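Brenthorpe Workshop Notes

Home | Notebook | Materials | Bench rota | Contact

Print this page | E-mail this page

Table 2, felt mat and serving things

5 November 2025

Today I worked on the question of the mat, which is open since May. The Plusside cafe wants one tray-size place on a white table where the guest can put a plate and a pastry, and where nothing slides and nothing makes noise. Until now we have tried cork and a thin rubber. The cork leaves crumbs of itself, and the rubber smells. So now it is the turn of the gray felt.

I put the felt on the white table and left a strip of the tabletop free at the sides and at the back. Pongsak wanted to have the mat cover everything to the edge. I tried it first in this way in the morning and I did not like it, the corners hang and the sleeve catches them. With the strip free, one can also wipe the table without lifting the mat. I will write this in the note to Plusside.

The corners of this felt are a little rounded. I asked Jinlong if this was done by the supplier or by us, and he says by us, with the big shears, in the summer. Then he should please write down the radius, it is not in the drawing.

For the test I took the round white plate with the raised rim and one small croissant. The croissant I put directly on the felt, a little away from the plate, as a guest will do sometimes when he needs the plate for something else. I wanted to know two things: how much the color of the crust stays visible on gray, and what the crumbs do. 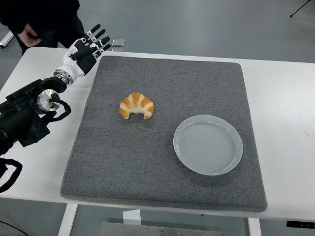
Decha Meesuk thinks the gray is too dark for a breakfast table, and that with dark bread or rye cake everything will look tired. He would like to see the same felt in sand or in oat color before anything is ordered. I answered that a light felt will show coffee after the first day, but he has a point about the rye. We agreed to ask Khunthong for small pieces in both colors.

About the color of the croissant I have no complaint. The light bands and the brown bands are both easy to see against the gray, also from the door. The white plate is also clear.

About crumbs I am less happy. The felt is coarse, and small flakes go down between the fibers. With the hand brush most of them come out, the rest need the vacuum cleaner on the low step. On the cork I could blow them away. I did 9 rounds of brushing on the old sample last week and the surface was still good, but I did not yet do it with butter on it. Butter is the real question. Thitima has a stain soap from home which she will bring.

Noise: putting down the plate on felt is almost silent. On the bare white tabletop next to it the same plate gives a hard click. I did this many times with the same height of drop, two fingers over the surface, and Annick listened with her back to me. She could always say which one it was.
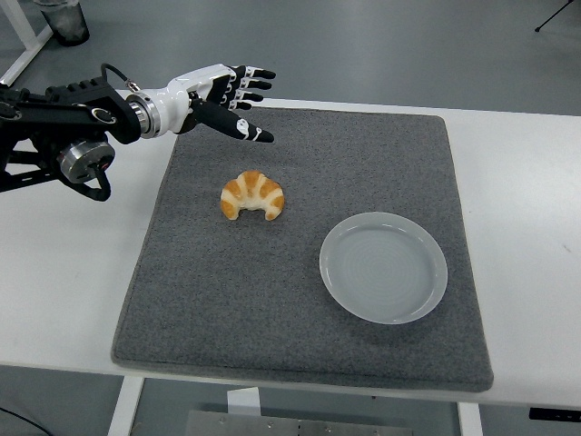
Croissant on the gray felt, table 2.

Still to do:
- butter test, then soap, then dry one night
- ask Drostar if the felt can be washed at all, the paper says only "clean with care"
- weigh the mat before and after the vacuum cleaner
- a second plate, smaller, to see if the mat can be made shorter at the front

The price for 271 pieces is still missing. Jinlong will call them on Friday. If he is not in, I call.

The felt stays on table 2 until the butter test, please do not put glue pots on it.

Recent entries
Cork sample, second week
Rubber mat and the smell
How we cut rounded corners
Chair glides for Plusside
New blades for the big shears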